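Flultow Hand-Held Gripper: Set-Up Guide
Section 6. Comparing Finger Pads on a Desk Object

6.1 Purpose

Use this procedure when you have two or more pad sets and need to choose one for a desk task. It covers the hand-held tool only. Arm-mounted grippers are covered in Section 9.

The procedure assumes that the camera has been focused and that the finger travel has been zeroed (Section 4). If either has changed, repeat Section 4 first. Trials recorded with different zero settings cannot be compared.

6.2 Before you start

1. Fit the first pad set to the white finger mounts. Tighten the screws by hand in a cross pattern, then a quarter turn more with the driver supplied.
2. Close the fingers fully and check that the pads meet along their whole length. If they touch at the tips only, loosen the mounts and reseat them.
3. Open the fingers and wipe both pads with a dry, lint-free cloth.
4. Start the Esisico logger and enter the operator name, the pad code and the object name. The logger will not accept a trial with an empty pad code.

CAUTION: Do not use alcohol or glass cleaner on ribbed pads. Replace any pad that has been cleaned this way.

6.3 Approach

5. Place the object on the desk with clear space on both sides. A computer mouse is the standard object for this section. It has a smooth shell and curved sides, and its results can be checked against the table in Appendix B.
6. Hold the tool with the fingers open and lower it until one pad is on each side of the object.
7. Check the live view. The object should sit midway between the pads. Correct the position by moving your wrist, keeping the tool at the same height.
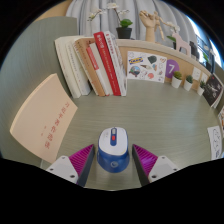
8. Hold still until the logger shows READY. The logger needs 20 consecutive stable samples before it will arm. If the counter resets more than twice, rest your forearm on the edge of the desk and try again.
9. Leave the background as it is for the whole comparison. Books, plants and other items behind the object do not need to be cleared, but moving them between pad sets changes the tracking features available to the camera.

NOTE: Strong daylight from a window can shift the exposure during a trial. Lock the exposure in the Camera tab before the first trial and leave it locked until the last pad set is done.

6.4 Grasp and hold

10. Squeeze the trigger slowly until both pads touch the object. Stop when the force bar turns green.
11. Turn the object upright between the fingers. Keep the tool low over the desk.
12. Hold until the logger beeps, then lower the object and release the trigger.

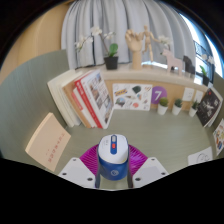 Figure 6-2. Mouse held upright between the fingers.

13. Mark the trial in the logger as HELD, SLIPPED or DROPPED. Use SLIPPED for any rotation you can see in the live view, even when the object stays in the grasp.
14. Repeat steps 5 to 13 until you have 200 trials for the pad set. Change pads and start again from step 1.

CAUTION: Keep the fingers of your free hand away from the mounts while the trigger is moving.

6.5 Reading the results

Open the Compare tab and select the pad codes. The tab lists the hold rate, the mean closing force and the number of rejected trials. Look at the rejected trials before the hold rate. A high reject count usually means an unstable approach, and the operator should repeat the set.

Pads within two points of each other on hold rate should be treated as equal. Choose the set with the lower closing force.

The reference values in Appendix B come from 1,039 trials run by Areti Ververidis and Jad Mahasneh at the Drarnach bench. They apply to firmware 3.x. Values for the older Lambert controller are listed separately and must not be mixed with them.

Section last revised 22/07/2022 (S. Tóth). Step 9 reworded, exposure note added.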